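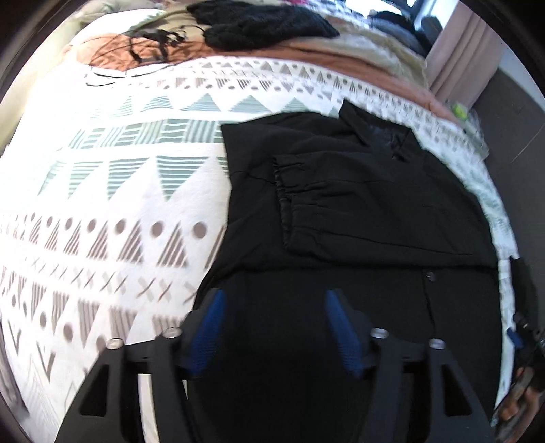

Home recorders wanted, Dralham and Lyons

We've all read the claims that household robots will be doing the laundry any day now. We at Grelis doubt it. Our own model, trained on 2,794 recordings of people handling clothes, still can't tell a cuff from a collar often enough to be trusted with a shirt. More recordings may fix this. They may not, and we would like to find out before anyone spends more money on it.

We are looking for people to fold clothes at home using a pair of hand-held grippers. You'll need a bed or large table, your own clothes, and patience. Dark garments are especially welcome, as are long sleeves and buttons. Please don't iron or tidy anything first. We have 203 clips of perfect T-shirts and they taught us very little.

The work is dull and your wrists will get tired. Sessions start at 9 a.m. or 2 p.m. and last two hours, with breaks. Failed folds are paid the same as good ones, so don't delete them. The recordings show your room, so put away anything private.

No technical background needed. If you took part in the Humis trial, you may apply again, but the grippers are handled differently this time.

Applications close at the end of October. Write to Mavis Okafor with your town and the hours you can do. Questions about pay or how recordings are stored go to Dexter Thibodeaux.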